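4.2 Small things on a shared table

We turn now from the cupboards and drawers discussed in the previous section to what most of our participants simply called "the table", by which they meant whichever flat surface in the room had ended up holding the things that had no other home. It is a humble subject, and we confess that we had not planned to give it a section of its own. When the first round of room surveys came back in September, however, it was plain that a good deal of what people had to tell us about keeping a workroom in order was really about the table, and about its edges in particular, and we would have been poor listeners had we left it out.

Across the 22 rooms we logged 2,531 loose items, of which 808 were resting on a table or bench at the time of the survey. We followed the Zakthorpe scheme for sorting them (see Section 3.1), with two small changes. The first was to let a roll of tape be counted as a tool even where it was plainly also serving as a weight or a stop. The second, suggested by Yoga Sopacua after a long afternoon of disagreements over the coding, was to add a class for playthings, which the original scheme had folded into "decorative" and which we found to be handled a great deal more than ornaments usually are. Toy fruit, little cars, building blocks and the like were picked up, moved along and put back, and their owners could generally say where they belonged, even when they struggled to say the same of a stapler.

The pattern that interested us most was the one we have called the back row. Where a table had a mat or a cloth laid over the greater part of it, people tended to treat the covered area as the place for whatever was in hand, and the bare strip beyond it as a sort of waiting room. Things were lined up there one beside another, seldom stacked, and with no great regard for kind, so that stationery and toys might sit quite happily as neighbours. Several participants in the Oshima rooms told us that they did not think of this strip as untidy at all, and were rather surprised to be asked about it. "If it's along the back, I know it's there," as one of them put it, and we heard something very like this in other rooms too.

Trays and boxes behaved differently. A tray was nearly always given a corner, and once it had its corner it hardly moved from one visit to the next, whatever happened to the things round it. What went into it was another matter, and here our records are patchier than we should like, as the survey sheet borrowed from the Covura study had only a single line for contents. Figure 6 gives one table from the set, with a mat over most of the top, a row of things along the far side and a tray at the right-hand end of it. 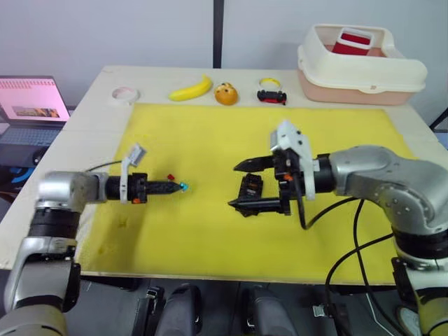

Figure 6. A table with a yellow foam mat. Along the far edge: white tape, a toy banana, an orange toy fruit and a toy car; the tray holds a red-and-white box.

The tape in Figure 6 was coded as a tool, and the banana, the orange toy fruit and the car as playthings. The small blue and red objects on the mat gave us rather more trouble, and in the end both were entered as "small, unclassed", a label we used more often than we had hoped to. Readers who wish to compare our coding with that of the Drondonex survey should bear in mind that it left out anything that would fit inside a closed hand, and that its totals for tables are therefore bound to be lower than ours. We come back to these very small items in Section 4.3, where the question of what people do with things they cannot name is taken up at more length.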